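Keeping the Hand in Order

The manipulation cell at Gustside is switched on each morning at half past seven, but no work is given to it until the wrist has been inspected. Sandra Goodall, who is responsible for the upkeep of the cell, introduced the rule in June after a series of missed presses was traced to a single bolt at the flange.

The inspection follows a printed sheet. The technician first confirms that the bolts are at the correct torque, then moves each finger through its full travel and listens for roughness at the knuckles. The cable is examined last. It must have enough slack for the wrist to turn fully, and it is replaced after 754 hours of use whatever its condition.

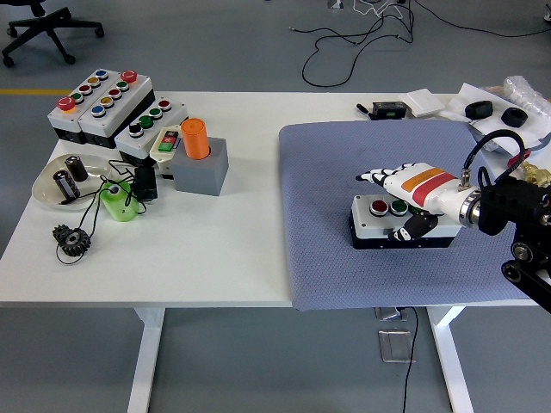
The hand over the two-button box on the quilted mat. Other control boxes and components share the table.

Once the wrist has been passed, the hand is set against a push-button box. Danjuma Yusuf, who wrote the present procedure, requires 30 presses of each button, and any miss sends the technician back to the thumb settings. "A new fingertip alters the reach by very little, but the button will find it out," he says.

Fingertips are supplied by Skornex and last for some 228 shifts. Changing a full set formerly took 85 minutes. Paraskevi Economou has since prepared a jig that holds the hand steady during the work, and the task is now normally finished before the Wednesday planning meeting. Her drawings are kept with the cell's logbook, together with a record of every part fitted.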